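A **blanket** is a large piece of soft cloth, usually rectangular, that is used to keep a person warm while sleeping or resting. Blankets are among the oldest and most familiar of household goods, and nearly every people living in a place with cold nights has come up with some version of one. They differ from sheets, which are thinner and lie closest to the skin, and from quilts and comforters, which are made of layers with a filling in between – though in everyday talk the words get mixed up a good deal, and a family may call every warm thing on the bed a blanket without causing any trouble at all.

## Name

The English word comes from an Old French word for white or undyed woolen cloth, related to *blanc*, "white." There is a fond old story, still repeated in many books, that the blanket was named for a weaver who made the first one, but the word is older than the story allows. In older writing "blanket" could mean the cloth itself, sold by the length, as well as the finished article, and it was used for clothing as readily as for beds.

## How a blanket keeps a person warm

A blanket makes no heat of its own, unless it is an electric one. What it does is slow down the loss of heat from the body, and it manages this mostly by holding still air. Air that can't move around carries heat away very slowly, and a fluffy or loosely made cloth is full of small pockets of it. For that reason a light blanket with plenty of loft can be warmer than a heavy one that has been washed and pressed until it is flat and hard.

Two thin blankets are often warmer than one thick one of the same weight, thanks to the layer of air caught between them. A loose, open blanket under a closely woven one works especially well, with the lower cloth holding the air and the upper cloth keeping drafts from stirring it.

Moisture matters too. A sleeping body gives off a fair amount of water vapor through the night, and a cover that traps it all will feel clammy by morning. Wool is prized on this point, as it can take up a good deal of moisture before it feels damp to the touch. Cotton breathes nicely but is slow to dry, and polyester dries quickly but takes up very little.

## Materials

### Wool

Wool was for centuries the main blanket fiber across Europe and much of Asia and the Americas. Its natural crimp gives it spring, so that it recovers its thickness after being crushed, and its surface lends itself to *fulling*, the old process of working wet cloth until the fibers lock together. A fulled blanket is dense, windproof, and hard to unravel, and it can even be cut without much of a hem. Wool's drawbacks are its price, the itch some people feel from the coarser grades, and the affection that moths have for it.

### Cotton

Cotton blankets are cooler and easier to wash, and they are common in hospitals, nurseries, and warm climates. Many are made in an open cellular weave, with a pattern of small holes or waffle-like squares that hold air when another cover is laid over them. Cotton flannel, brushed on one or both sides, is a favorite for babies' blankets.

### Synthetic fibers

Acrylic came into wide use for blankets in the middle of the twentieth century, offering something of the feel of wool at a lower price. Polyester fleece followed in the later decades and has become one of the most common blanket fabrics anywhere. Fleece is a knitted cloth whose surface has been brushed up into a soft pile. It is light, cheap, and forgiving in the wash, though it sheds tiny fibers as it is laundered and can become matted with age, a trouble known as *pilling*.

### Other fibers

Alpaca, cashmere, mohair, camel hair, silk, and linen have all been used, alone or in blends. Mohair gives a long, glossy pile, while cashmere is so fine that it is usually kept for small throws.

## Making

Most traditional blankets are woven. The yarn is spun fairly soft, the cloth is woven wider than it needs to be, and the piece is then washed and fulled, which shrinks and thickens it. After drying under tension, so that it comes out square, the cloth may be *napped*. In this step the surface is brushed to raise the ends of the fibers. The dried heads of the teasel plant were once used for the job, and wire-covered rollers do it in most mills today.

Knitted and crocheted blankets are made from loops of yarn and have more stretch than woven ones. The crocheted afghan, often built up from small squares worked one at a time from leftover yarn, is a lasting favorite of home crafters. A few squares can be made of an evening and carried about in a bag, and the joining can be put off for months (and very often is).

Edges are finished in several ways. A blanket may be hemmed, bound with a satin ribbon, left with a fringe, or worked with the looped *blanket stitch*, which takes its name from this very use.

## Common kinds

- **Bed blanket:** sized to cover a mattress and hang down at the sides.
- **Throw:** a smaller cover kept on a sofa, an armchair, or the foot of a bed.
- **Receiving blanket:** a thin, soft square for wrapping a newborn.
- **Picnic blanket:** often backed with a waterproof layer.
- **Weighted blanket:** filled with beads or pellets sewn into pockets, and liked by some sleepers for its steady, gentle pressure.
- **Electric blanket:** fitted with heating wires and a control. 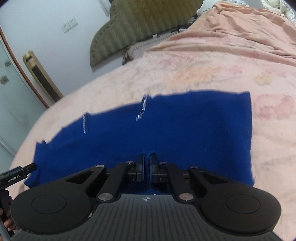

*A blue cloth laid flat on a bed.*

## Care

Care depends on the fiber, and the sewn-in label is the best guide. Wool is generally washed seldom, in cool water with a mild soap, and dried flat or over a broad support so that it won't stretch under its own weight. Hot water and rough handling will full it further, and there are few sadder sights in a laundry room than a fine wool blanket that has come out fit only for a cradle. Airing outdoors on a dry day does much of the work of washing and is far gentler.

Cotton can usually stand warmer water and a tumble dryer. Fleece should be dried on low heat, as high heat can harden the pile, and fabric softener tends to leave a coating that flattens it. Large blankets need room to move in the machine, and a commercial washer may be the better choice for a heavy one.

For summer storage, blankets are put away clean and fully dry. Moth larvae are drawn to soiled wool in particular, so a wash before storage is a real protection. Cedar chests and lavender bags are traditional and smell very pleasant, though a tightly closed container is more dependable than either.

## In custom and language

Blankets have long been given as gifts at births, weddings, and farewells. Among many Native American peoples, particularly on the Plains and in the Northwest, giving a blanket is a mark of honor and respect. In Lesotho, woolen blankets are worn as outer clothing, and certain designs are tied to certain stages of life.

Many small children grow deeply attached to one particular blanket and carry it everywhere, often until very little of it is left. English has made good use of the word as well: snow blankets the hills, a rule that covers every case is a blanket rule, and a person who spoils the fun at a party is a wet blanket.

## See also

- Bedding
- Comforter
- Fulling
- Polar fleece
- Quilt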